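May 2024
Riaan Pillay, Tramdale cell notebook

Rehomed both arms after the left gripper began closing late. Backlash at the left wrist was within limits. Cleaned the finger pads and reset grip force to 19 N on each side.
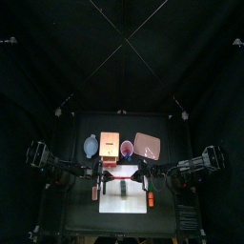 Cycle counter is at 91 since the reset, with 4 faults, all on the right arm. Suspect the cable loop; it needs a clip nearer the elbow. Next full check at 1,000 cycles. March offsets are kept in the old config file.

Tramdale workshop notes | Contact: R. Pillay | Back to top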